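Re: [cell-upkeep] gripper keeps drifting off on the microwave cell
3/1/25

Quick one between jobs, sorry for the fragments.

> We have the Makokha arm on the microwave bench and the fingers
> stop short of the door button every few hundred cycles. Re-taught
> it twice. Is it the pads or the wrist? What do you check first,
> and how often do you go over the screws?

Had the same on ours at Ondero. Linkage screws first, before you re-teach anything. Ours had backed off a touch on one finger, so that side closed late and everything looked like a bad teach point. Hex key, nip them up evenly, fingers open while you do it. Don't lean on it – the heads round off easily and spares from Sunitz take ages.

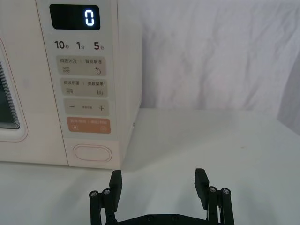 Then the base plate bolts. Then the pads. If a pad has gone shiny on the gripping face swap both, not just the one, else you get a skewed pinch and your back to chasing offsets.

We log it by cycle count. Full check every 1000, pads out at 2353 last time, which was too late really. One set only made 1131 but someone had run it with the force up high so I don't count that.

For the teach point: fingers open, bring it up low in front of the panel, stop well short of the door release, jog in slow from there. The release is the oval one right down at the bottom of the panel, easy to come in too high and catch the orange start button insted. Ask me how I know. 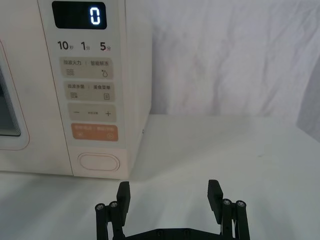 Also make sure the oven itself hasn't walked. Light thing, gets shoved back a little with every press. We put 4 bits of tape on the table at the feet and look at those before blaming the arm. Half the "drift" in October was that.

Wrist camera – leave it alone unless you've had the gripper right off. If you have, redo the calibration in Cliltell from scratch, don't load the old file. It will load happily and be wrong by a few mil.

If it still stops short after all that, post the joint log from a good press and a bad one. Not the whole days worth please.

Got to go, line's beeping at me.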